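In praise of the small-town Halloween

Every February, when the heat has everyone lying flat on the lounge floor, I start thinking about October. My family finds this tiresome. I can't help it! Halloween in Kurkdale is the best night of our year, and I'm tired of hearing that it's an imported bit of nonsense we ought to be embarrassed about.

You know the argument. It's American, it's the wrong season, the sun's still up at seven o'clock and the pumpkins cost a fortune. All true, more or less. I grew up in Emerport, where my dad used to turn the porch light off and make us sit in the kitchen until the knocking stopped. He thought it was begging. I thought he was probably right until I had kids of my own and moved to a town of 1,895 people, where I knew maybe six of them.

Our first October here, my daughter wanted to go out as a magpie. We'd been in Sepúlveda Street for ten weeks and I had spoken to the woman next door once, regarding bins. By the end of that night I'd stood on 14 different verandahs. I'd met a retired shearer dressed as a bishop, been given a cutting of a geranium (it's still going, it's enormous) and learned which dog bites. What other night of the year lets you do that? Try knocking on a stranger's door in June and see how far you get.
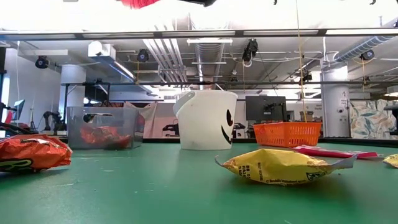 The sugar complaint is the one I have least patience with. Yes, there are lollies. Kids come home with far too many and swap them on the carpet like stockbrokers, and the next morning they're foul. It's one night. We manage to forgive Easter for an entire long weekend of it, and Easter doesn't even get you out of the house.

I have more time for the people who worry about cost. Sofia Karras, who lives up the hill end of our street and has four boys, told me she'd dreaded it for years, with the shop costumes and the bags of sweets for every kid in the district. What changed it for her was the costume rack at the old Osum shopfront, where you drop off last year's outfit and take home another one. Her youngest has been the same bat that three other kids were before him. The wings are mostly tape now, and he loves them.

I'd like to see more of that, and less of the plastic cobweb, which ends up in the gutters and then in the creek. I'd like the council to close the street from five until eight so the little ones can wander about without us all yelling "car!" every two minutes. They close it for a bike race that draws 200 people, most of whom drive straight home afterwards.

As for the season, I say lean into it. Go out in the long light with jasmine all over the fences and a ghost in thongs. Carve a watermelon if pumpkins are dear. My neighbour did one last year and the ants were incredible.

And Dad came up to stay in October. He sat out the front in a folding chair with a bowl on his knees, telling every single child their costume was the best he'd seen all night. He's already asked me what time he should arrive this year.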